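4.2 Segmenting demonstrations into skill phases

The planner described in Section 3 expects each demonstration as a sequence of labelled phases: approach, close, lift, carry, place and release. Marking these by hand is slow, so Drurkano derives them from two signals, the finger opening and the tool pose estimated by visual-inertial tracking. A phase boundary is proposed wherever the opening speed changes sign or the tool comes to rest for longer than 200 ms. Proposals closer together than 100 ms are merged.

The opening alone does not separate a lift from a carry. For this we use the height of the tool above the support plane, which is fitted once per recording. Desktops are easy to fit when enough bare surface stays in view. Figure 3 shows the carry phase on a wood-grain desk, with a computer mouse held upright between the fingers and other items left on the surface around it.
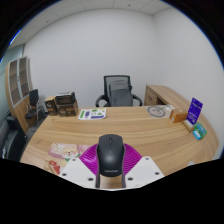 Figure 3. Carry phase: a black mouse held above the desk, with a finger on either side.

4.3 Masking the tool

The fingers and their mounting parts take up a fixed share of the lower view and move only with the opening. Feature points on them do not follow the motion of the room and pull the pose estimate towards zero. We mask them with a template indexed by finger opening. The held object is harder – it also moves with the tool, but its outline differs from one recording to the next. We therefore drop any track that stays within a few pixels of its starting position while the rest of the view moves.

With both masks on, tracking was kept to the end in 338 recordings and lost in 27. Most of the losses came during fast wrist turns near plain walls, where few features remained. These recordings were left out of training. We did not try to repair them by interpolation, as small errors in the carry phase shift the place target.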